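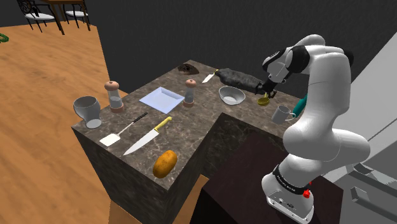
Sourdough starter gone quiet after the move, is it worth saving?

Search questions, recipes, people
Go

Asked 9/23/18

I moved house two weeks back, from a unit near the coast to a place on the tablelands, and my starter has slowed right down. At the old place it doubled in five hours after a feed and I baked twice a week without thinking much about it. Now it takes most of a day to rise by half, and then it sits there with a grey layer of liquid on top. It smells sharp, a bit like nail polish remover. There is no mould and no pink or orange colour anywhere.

What I do: I keep 50 g of starter, feed it 50 g of plain white flour and 50 g of tap water each morning, and leave it on the kitchen bench with the lid resting on the jar. The new kitchen is a lot colder than the old one, mostly overnight. The water is different too. We are on tank water here and were on town water before. The flour is the same brand I've used since April.

I tried one loaf anyway. Bulk ferment was nine hours, it went into a tin, and it came out of the oven like a house brick. The crust was dark and the inside was gummy with a few big holes under the top. My partner had some toasted and didn't ask for more.

Should I throw it out and start again, or can it be brought back? I have a batch from the same jar dried on baking paper, but it's more than a year old and I don't know if it's any good. I'd also like to know if I need one of those heated proofing boxes. The Overgaard one I looked at costs more than I want to spend on something that sits on a bench all winter.

Kiều Hoàng

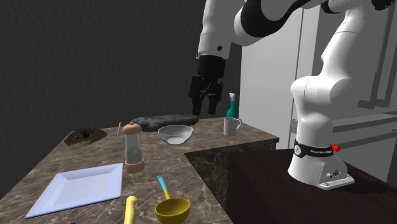
Ngọc Kiều

Don't throw it out. A starter with grey liquid and a solvent smell is hungry and cold, and both can be fixed in less than a week. If there was pink, orange or fuzz I'd say bin it, but you've said there isn't.

The nail polish smell comes up when the flour has been eaten and the culture has had nothing for a while. You are feeding equal parts once a day, which is a small meal. In a warm kitchen you'd have been getting away with it because you baked so often and refreshed it in between.

This is what I would do.

Pour the liquid off. Take 10 g of the starter from the middle of the jar and put it in a clean jar. Add 50 g of flour and 50 g of water at 26 degrees. Use a thermometer for the water if you own one. For the first couple of days, make 10 g of the flour wholemeal or rye. Stir it well, scrape down the sides and put a rubber band at the level of the top.

Keep it somewhere warm. The oven with only the light on works for many people, but check it first with a thermometer in a glass of water, as some ovens get too hot that way. Put a note on the oven door so it doesn't get preheated with the jar inside. I've lost one like that. An esky with a bottle of hot tap water beside the jar also works, and you change the bottle morning and night.

Feed again when it has risen and just begun to sink. On the first day that might be 14 hours. By the third or fourth day it should be closer to six. Don't bake with it until it has doubled three feeds in a row. Keep the old jar in the fridge until then as insurance.

On the tank water, I doubt it's the cause. Town water usually has chlorine in it and tank water usually doesn't, so if anything the change should suit the starter. If you want to be sure, split it into two jars and run one on boiled and cooled water for three days.

The dried flakes are probably fine if they've been kept dry and sealed. Leave them where they are unless the main one fails.

As for the loaf, nine hours in a cold kitchen with a slow starter is just not long enough. Go by the dough — it should be up by at least half, a bit domed, and wobble when you shake the bowl. In winter mine has taken 14 hours on the bench and made good bread.

You don't need the proofing box.

lotside_baker

I'd just get the box. I have a Geline folding one and use it every week, and for yoghurt as well. Buying one second-hand is fine, they don't have much in them to break.

Also try a different flour. Mine sulked for a month on supermarket plain and picked up when I went to baker's flour.

Kiều Hoàng

Thanks both. I've gone with the esky for now. Fed it last night with some rye in it and it was over the rubber band this morning, which is more than it's done since we got here. The smell is milder as well. I'll hold off on the box and try the baker's flour when this bag is finished. Does the amount of rye need to stay the same after it's going properly, or can I drop it?

Ngọc Kiều

You can drop it. I keep a teaspoon in mine out of habit — it will run on white flour alone once it's strong.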